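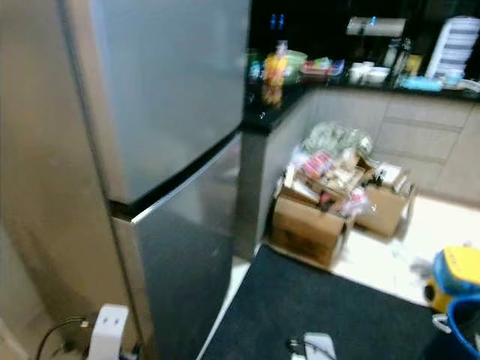 Figure 4. Two-door refrigerator placed beside the counter, with a socket unit near its base.

4. Placing and loading the refrigerator

Read this section before you switch on a Wirden two-door refrigerator. Panel functions are covered in section 6.

4.1 Position

1. Set the refrigerator on a hard, level floor. Tile is best. Remove any mats or carpet from under the feet.
2. Leave a gap between the side panel and the wall. Measure it at the top and the bottom, as walls are seldom straight.
3. Open both doors fully. If a door touches a counter end or a cabinet, move the refrigerator forward or sideways until it clears.
4. Turn the front feet until the doors stay where you leave them when half open.

Caution: Two people are needed to move the refrigerator. It weighs 88 kg unpacked. Do not pull it by the door handles or the trim.

4.2 Power

1. Plug the refrigerator directly into a grounded wall outlet. Do not run it from a power strip or travel adapter.
2. Keep cables on the floor clear of the feet and out of the walkway.
3. If the refrigerator was laid on its side during delivery, let it stand upright overnight before plugging it in.
4. Switch on and leave it empty for five hours.

Note: The compressor is louder than normal on the first day.

4.3 First load

1. Wipe the inside with a damp cloth and dry it.
2. Clear the counter nearest the doors so you have somewhere to set food down.
3. Load cold items first, then items from the pantry. Let cooked food cool before you put it in.
4. Stand cartons and bottles upright in the door racks. Close screw caps tightly.
5. Do not place more than 13 bottles of 500 ml in the door. Put the rest on the bottom shelf.

4.4 Drinks left out at meals

1. Return opened juice and milk to the door rack after the meal.
2. Wipe the neck and base of each bottle. Sugar on the rack hardens and is difficult to remove.
3. Cover leftovers on plates, or move them to a box with a lid.
4. Throw away wrappers and wipe the table.
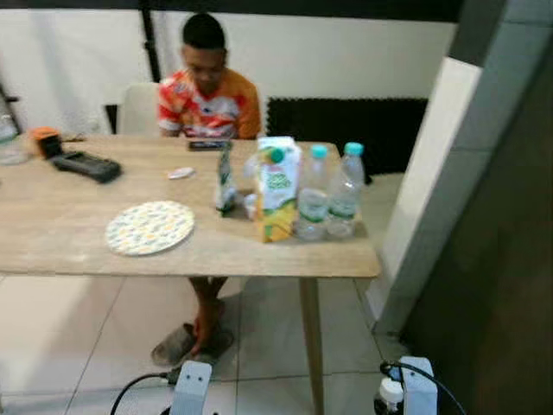
4.5 If the doors do not close

1. Check that no carton or bottle sticks out past the rack.
2. Clean the door seal with warm water and a little dish soap.
3. Check the front feet again (4.1, step 4).
4. If a gap remains, order seal kit 23 from Plerkeck Parts. Ask for Hamidreza Yazdani on the service desk, closed Friday.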